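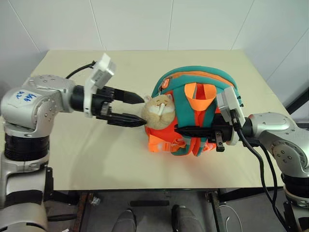

Duleck Cup

The Duleck Cup is a knockout soccer tournament for amateur clubs, played every fall and finished off with a final in November. It takes its name from the town of Duleck, where the final is always held, even in years when no Duleck team gets anywhere near it. I've been going since I was a kid and I've been keeping this page up to date for a good while now, so you'll have to forgive me if it wanders a bit (a lot of what I know comes from standing next to people who know more).

If you're looking for the league of the same name, that's a separate competition with its own rules and its own office. People mix them up constantly, and the fact that most of the same clubs play in both doesn't help!

Origins

The cup grew out of an argument. Flirville and Gukent had been playing each other in a yearly friendly, and both sides claimed to have won the series overall, depending on whether you counted a match that was called off at halftime in fog. Somebody at Dogar suggested bringing in more clubs and doing it properly, with a draw and a trophy, and offered to write the rules. Dogar then lost in the opening round, which Gukent people still bring up.

The rulebook they came up with was short, and big chunks of it survive. The line about the home club supplying "a ball fit for play and a second in case of the first" is original, and I love it. The bit about goal nets being optional was dropped pretty quickly after a shot in a semifinal that half the ground saw go in and the other half saw go past the post.

Format

Every round is a single match. There are no replays anymore. If it's level after normal time the teams go straight to penalties, and extra time is only used in the final. I grew up with replays and I miss them, but I also remember trying to get to a replay on a Monday night in sleet, so I understand why the clubs voted them out.

The draw is open, with no seeding. That means you can get the two strongest teams in the first round, and it happens more often than you'd think. The club drawn first plays at home unless its field fails inspection by 10 in the morning, in which case the match flips to the other ground. This rule has caused more bad feeling than anything else in the competition – clubs have been accused of watering their own center circle, and of finding puddles where there weren't any.

Each team can name five subs and use three of them. A player who has turned out for one club in the cup can't play for another in the same season, and that's what people mean when they say somebody is "cup-tied."
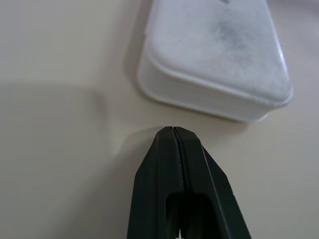 White plastic container on a beige tabletop.

The Janjua years

You can't write about this cup without getting to Danish Janjua, who ran the competition as its secretary and more or less was the competition for a long stretch. He took over when the entry list was shrinking and the final had been played in front of a handful of parents. He moved kickoff times so they didn't clash with the pro games on TV, he got the match reports into the local paper (he wrote most of them himself, and they're very funny if you can find them), and he pushed through the rule that every club gets an equal share of the gate from the final.

Not everyone liked how he did it. The big complaint was that he held two jobs at once, secretary of the cup and president of the Dogar club, and signed letters from one to the other. When Dogar were let off a fine for fielding a player who wasn't registered, things boiled over. Gukent refused to travel for their quarterfinal until the decision was looked at again, and the match was put back twice.

Janjua stepped down from the cup soon after. He said he wanted to give his time to Dogar, and he also said the fine had been handled by the book. I've read the minutes and I think he was half right: the rule on registration was so badly worded that you could argue it either way. His duties went to Naheed Paracha, who had been handling the referees, and she rewrote that section before doing anything else. She also brought in the rule that nobody holding office at a club can hold office in the cup. Janjua voted for it, for what it's worth.

Notable finals

The best one I ever saw was Flirville against Duleck, when Flirville were 3 down and came back to win on penalties. The record crowd for a final is 452, and that was the one. I'd guess a fair few of them had gone home by the time Flirville scored their first, because I've met far more people who say they saw the whole comeback than I remember standing there for it.

Gukent's 2–0 win over Dogar, the season after the fuss about the fine, is remembered mostly for the handshakes, or the lack of them. The soccer itself was pretty grim. Both goals came from corners, and the second went in off a defender's back.

There was also a final that started late because the referee had gone to the wrong Duleck ground – the town has an old field and a new one, and the appointment letter just said "Duleck." Letters now carry a street address.
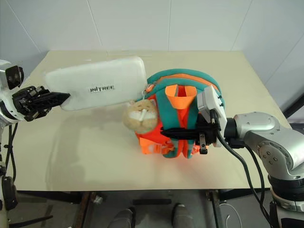

Trophy

The trophy is a plain silver-plated cup with two handles, one of which has been soldered back on more than once. Winners keep it until the following November and are supposed to return it polished. Flirville hung on to it for an extra season after a mix-up over who was collecting it, so if you see an old team photo of Gukent celebrating with what looks like a flower vase, it's a flower vase.

The winning club also pays $100 toward engraving. There's been talk of dropping the charge, since it seems a little rough to win something and get a bill for it, but the clubs have voted to keep it every time.

Refereeing

Referees are appointed by the secretary's office and can't live in the same town as either team. With so few qualified people in the area this gets tricky by the later rounds, and a Gukent referee who moved house partway through a season managed to be ruled out of both semifinals.

See also

Duleck League
Flirville–Gukent friendly series
Cup-tied players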